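**Lutine Robotics Hall** | Open day thread, 27th March

**1/** The Lutine Robotics Hall opened its doors to the public this morning. We thank everyone who registered in advance and those who joined the line at the gate. Attendance for the day was 477. Posts on the program follow in this thread.

**2/** The day began with a welcome by Agnese Kļaviņa, head of public programs. She thanked our partner Fandar for the loan of the seating and the school groups from Luik, who left home before seven to be with us.

**3/** Guided visits left from the front desk every 40 minutes. Each group saw the machine shop, the test floor and the kitchen bench. Visitors who missed the bench because of the fire door check at noon were given a place on a later visit.

**4/** The kitchen bench drew the longest line. Household tasks are the main subject of our work this year, and the bench is laid out with everyday items: mugs on a wooden mug tree, corn in a wicker basket, a plate, a toaster oven. Two arms share the one table.

**5/** Birutė Rozīte led the talks at the bench. Her subject was grasping: why a mug handle, a plate rim and an ear of corn each call for a different approach, and how the position of one arm limits what the other may do.

**6/** A question raised in several groups was whether the arms can work in an ordinary home kitchen. Our answer remains that this is research equipment. It is used under staff supervision, and we have no date to offer for home use.

**7/** Younger visitors asked whether the corn is real. Dr. Rozīte has promised to answer this by letter to the Luik classes, together with the other questions left in the box at the front desk.

**8/** The afternoon session on the Juder scheduling software was moved to the upper lecture room after the projector failed. Normunds Dambrauskienė gave the talk without slides. The slides will be posted on our site with the handout.

**9/** Comment cards may still be returned by mail or at the front desk. We have received more than 300. Several ask for more seating near the test floor and for larger lettering on the signs, and both requests have been passed on to building services.

**10/** The next open day will be held in November. School groups may write to Ilze Tamošiūnaitė in the visits office to reserve a place. One gray child's glove and a set of keys are being held at the front desk.

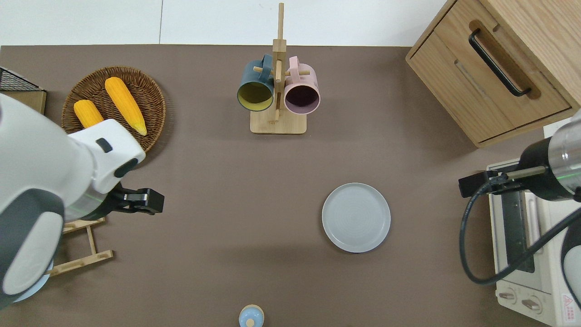
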